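Jultent Sets June Release for Animated Series "Destum"

Saturday, December 21, 2024

Animation studio Jultent said its first original series, "Destum," will begin streaming in June. The season has 10 episodes.

"Destum" follows Bạch, a ferry pilot who inherits a debt owed to a river spirit and has one summer to pay it back. Yến Lương directs from scripts by Selim Yüksel. Vangelis Michailidis is composing the score.

"Bạch is stubborn and often wrong, and the show lets her stay that way for a while," Lương said. "We wanted the fights to cost her something."

The series is hand-drawn, with painted backgrounds by a team under art director Phúc Mai. Around 50 artists are working on the season. Seven episodes have finished storyboards, and voice recording starts after the new year.

Fostano will publish a companion art book the same month. Casting and an opening theme will be announced later.

Press contact: Ngọc Lã, Jultent
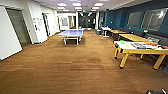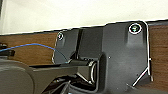
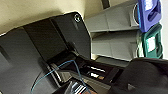

1 min read

Screeners of the first two episodes will be available to registered press before the premiere. Requests should name the outlet and the reviewer.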